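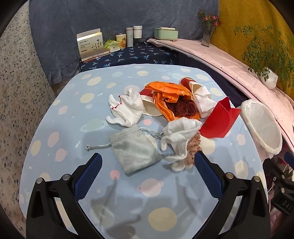

The small table with the planet cloth, and the hand-held gripper reaching in over the grey pouch and one of the gloves.

Saving Up for a Helping Hand: Planning for Tidying Gadgets at Home
by Nafula Kashindye
Posted Jul 29, 2023 in Home Tips > Gadgets and Budgeting

I have had a good many letters and messages over the past year from readers wanting to know whether it is worth putting money by for one of the new tidying arms, the sort that bolts to a shelf or trundles about on a little base and picks things up after you. My sister-in-law in Ostthorpe wants one too, and so does my neighbour, and if I am truthful so do I. They are lovely things to watch in a shop. But they are dear, and they take up room, and a great deal of what decides whether you'll be pleased with one is settled at home with a pencil, well before you hand over any money. So I thought I would set down how I go about it.

Start with the mess you have

Don't tidy up first! I know how tempting it is. When we measured for our first floor robot (a Tristby, still going, bless it) I had the whole sitting room spotless, and then of course we bought a machine suited to a spotless sitting room.

What you want is an ordinary table on an ordinary afternoon. Mine had soft things and paper things all gathered in the middle: a pair of white gloves lying apart from each other, a spotty brown scrunchie, a drawstring pouch in soft grey stuff, a red-and-white paper cup on its side, a torn orange bag with sliced food showing in it, and a folded paper towel leaning up against another cup. Not a single one of those is a nice tidy block like the ones they use for the shop display, and that is exactly what you need to know before you buy.

Write down what ends up on your table for a week. A scrap of paper on the fridge will do. Next to each thing put one word: soft, floppy, crushable, slippery, heavy, sharp. By the end of the week you will see which word crops up most, and that is the word to take to the shop with you.

Try a hand gripper before an arm

I can't recommend this strongly enough. Most of the arms close on things with two fingers, and you can get a hand-held gripper that works in the same sort of way for a fraction of the money. Gasser, my nearest shop for this kind of thing, sells one for £52. You hold it yourself and do the picking up, and in one evening you'll learn more about your own household clutter than any leaflet can tell you.

Take your time with it. Go for the awkward things. A scrunchie is a good test, and so is a glove that has got itself twisted, because you have to decide where to take hold. Then try a paper cup and see how gently you can squeeze. If you find you're crushing cups when you have your own eyes and your own good sense to help you, then you'll want to ask some firm questions about how softly the arm can close.

Drawstring pouches deserve a word to themselves. There's the bag and then there's the cord, and the cord goes wherever it likes. Have a go at picking one up by the body and then by the loop at the end, and make a note of which you would want the machine to do. You may be asked when you set it up, and it's nice to have an answer ready.

When you've finished, a gripper like that isn't wasted. Mine gets things out from behind the radiator.

Look hard at the pads

The pads are the part I would look at first on anything with fingers. On the gripper I've been using they are blue, with a fine diamond mesh pattern all over, set against black fingers, and there are small silver screws showing near the lower ends. I like a screw I can see. I'm always more hopeful about a repair when there's a screw to look at.

Ask the shop:

Can I buy the pads on their own, and what does a pair cost?
Do I need a special tool to change them, and does it come in the box?
How should the pads be cleaned, and what must I keep off them?
Will this year's pads still be sold when the next model comes out?

If the person behind the counter can't tell you, ask them to ring the maker while you wait. It is your money and you're allowed to be a nuisance.

On cleaning, I do mine with a cloth wrung out in warm water with a drop of washing-up liquid, then another cloth with plain water, then leave them open to dry. Anything sugary or greasy off a food bag wants wiping away the same day. Lint is the other trouble. A bit of sticky tape pressed on and peeled off lifts most of it.

Measure the table, then measure round it

Everybody measures the table top. Please do also measure what is beside it and behind it, for that is where the arm's elbow has to go, and it's where you'll lose a vase if you lose one at all.

A table pushed up near a sofa or a bed, with a shelf or ledge at the side, can be a tighter fit than it looks. If you keep flowers in a glass vase on the ledge, or a trailing plant, you have a choice to make. Either those move, or the arm is told not to go there, and you should check before you buy that it can be told. Tall slim bottles are worth watching as well. They go over if you so much as breathe on them.

The Paltov arm I have my eye on needs 50 cm of clear space on its working side, so I cut a piece of string to that length and walked about the house with it for an afternoon. I recommend the string. It's a good deal easier than waving a tape measure, and you can leave it lying on the spot for a few days and see who complains.

Look under the table too. If there's a cluttered corner down there, a wheeled base will find it, and so will a dangling cable.

Think about the cloth

I'm fond of a tablecloth and I don't intend to give mine up, but a patterned one does raise a question you should put to the seller. Some machines that find things by camera have a harder time on a busy background than on a plain one, and a cloth covered in circles and ringed planets is about as cheerful and busy as they come. Pale things on a pale cloth are another matter to ask about, a white glove say, or one of those white mesh bags with a lacy rim. Take your cloth along to the shop if they do demonstrations! I did. Fold it up in a carrier bag, lay it on their counter, put your own bits and pieces on top and ask to see the arm have a go. Gasser were very good about it.

A cloth can also slide. If you catch hold of something and the cloth comes along with it, then everything else on the table comes too. A few tablecloth clips underneath, or a piece of non-slip matting, costs very little and should go on your list.

Do the sums for the whole thing

I keep a page at the back of the housekeeping book, and I put down much more than the price on the ticket. My page for the arm has the machine, then the bracket or base, then spare pads, then an extension lead, then the longer guarantee if I decide I want it, and then what I call the bits, meaning clips and matting and trays. My bits and extras came to £172 before I had written in the arm itself. I had to go and sit down. But I would so much sooner have that sit-down at my own kitchen table with nothing bought.

For the saving, I'm a great believer in a separate pot, a real one or one of those little pots the bank lets you make. Work out what you can put by each month without noticing too badly, and see what month you land on. Mine comes out in December. If yours is much further off, you may like to think about buying the pieces in order. The hand gripper first, then the trays and the clips, which are useful whatever you do, then the arm.

Ask about running costs as well. Is there anything to pay each month for the app, and what still works if you stop paying? I wouldn't buy an arm that folded itself up and sulked when a subscription ran out, however handsome it was.

Give the things somewhere to go

A machine can pick a scrunchie up, but it has to put it down again somewhere, and the somewhere is your job. I've gone over to open, shallow boxes with no lids. A box with a lid on it is very pretty on the back of a shelf, and it's where I keep things I don't want touched, but it's an extra step for an arm and an extra thing for you to pay for if the cheaper model can't manage lids.

Food I would keep out of it altogether. An open bag of sliced anything wants a person to fold the top down and put it away, and I'd say the same of any cup that might have something left in the bottom.

Before you pay

Leave it for 2 weeks after you think you've decided. Go back to your list on the fridge, read down it once more, and ask for the returns terms in writing, with who pays the carriage. Arms are heavy to post. Keep the box in the loft, with all the moulded packing, at least until the returns date has gone by.

Next time I'll go through the brackets and wall fixings, with a bit on old plaster walls, which several of you have asked for.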